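Malwood presenta Trolitz, un sistema para enseñar tareas de manipulación a robots con pinzas de mano

La empresa abre en agosto el programa de acceso para integradores y centros de formación

Malwood ha anunciado hoy la disponibilidad de Trolitz, un puesto de demostración que permite enseñar a un robot de dos brazos una tarea de manipulación sin programarla y sin tener el robot delante. El operario realiza la tarea sobre una mesa con una pinza en cada mano. El sistema registra el movimiento, la apertura de los dedos y la imagen, y convierte esos datos en material de entrenamiento para el robot de destino.

El producto se dirige a empresas de embalaje, preparación de pedidos y logística interna que cambian de referencias con frecuencia. En estas instalaciones, la reprogramación de una célula robotizada suele requerir la visita de un técnico y la parada de la línea. Con Trolitz, las demostraciones se graban en una sala aparte mientras la célula continúa en producción.

"Quien mejor conoce una tarea es la persona que la hace todos los días", explica Paraschiva Voicu, directora de producto de Malwood. "Hasta ahora le pedíamos que la describiera para que un ingeniero la tradujera a código. Preferimos que la haga con las pinzas en la mano y que el sistema aprenda de ahí."

El puesto básico consta de una mesa, dos pinzas de mano conectadas por cable y una estación de grabación. Las pinzas se sujetan por una empuñadura y reproducen el tipo de agarre que tendrá el robot. El operario trabaja así con las mismas limitaciones que la máquina: debe elegir por qué cara coge un envase, cuánto lo levanta y en qué ángulo lo introduce en una caja. Las demostraciones en las que la pieza se cae o queda mal colocada pueden marcarse y conservarse por separado.

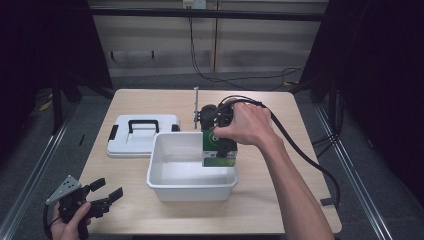
Las tareas de colocación de envases en contenedores con tapa fueron las primeras que Malwood incorporó al catálogo de Trolitz. Se trata de operaciones sencillas para una persona, pero que obligan a coordinar las dos manos y a tener en cuenta el borde del recipiente, el espacio libre en el interior y el orden en que se manejan los objetos. El catálogo incluye también tareas de clasificación, apilado y cierre de cajas.

Durante la fase piloto, realizada en las instalaciones del operador logístico Limetov, se grabaron 774 demostraciones. De ellas, 600 se destinaron al entrenamiento y el resto se reservó para la evaluación y el ajuste del proceso de grabación. Los operarios de Limetov que participaron en el piloto no tenían experiencia previa en robótica y recibieron una formación de 40 minutos antes de la primera sesión.

Lucero Apaza, responsable de operaciones de Limetov, señala que la preparación de la mesa resultó más importante de lo previsto. "Al principio dejábamos siempre los objetos en el mismo sitio y el robot se perdía en cuanto algo cambiaba un poco. Ahora movemos el recipiente y la tapa entre una toma y otra, y cambiamos la orientación de los envases. Lleva algo más de tiempo, pero repetimos menos sesiones."

A raíz del piloto, Malwood ha introducido varios cambios. El programa de grabación propone una nueva disposición de los objetos antes de cada toma. El inicio y el final de la demostración se indican con un gesto de apertura y cierre de las pinzas, de modo que el operario no tiene que soltarlas para usar el teclado. También se ha añadido una revisión rápida al terminar cada serie, en la que se pueden descartar tomas incompletas.

Trolitz admite además la teleoperación. En este modo, los movimientos de las pinzas se transmiten directamente a los brazos del robot y el operario comprueba el resultado en el momento. Malwood recomienda empezar con demostraciones manuales, más rápidas de grabar, y recurrir al control remoto para los pasos en los que el robot falle con mayor frecuencia. Ambos tipos de datos se guardan en el mismo formato y pueden combinarse en un único entrenamiento.

La integración con las células existentes se realiza mediante el controlador Vogler, que Malwood ya suministra a sus clientes. Los usuarios de ese controlador podrán añadir Trolitz con una actualización de software y la instalación del puesto de grabación. Los datos se almacenan en los equipos del cliente y no se comparten con Malwood salvo autorización expresa.

El programa de acceso se abrirá en agosto e incluirá el préstamo de un puesto completo, la formación inicial y asistencia técnica durante las primeras sesiones. Los integradores y centros de formación interesados deberán presentar una descripción de la tarea que desean enseñar, con las dimensiones de los objetos y el modelo de robot disponible. Las solicitudes se tramitarán a través del departamento comercial de Malwood.

Acerca de Malwood

Malwood desarrolla equipos y software para la enseñanza de tareas a robots industriales y de servicio. Sus productos se utilizan en embalaje, almacenes y formación técnica.

Contacto para medios: departamento de comunicación de Malwood, de lunes a viernes en horario de oficina.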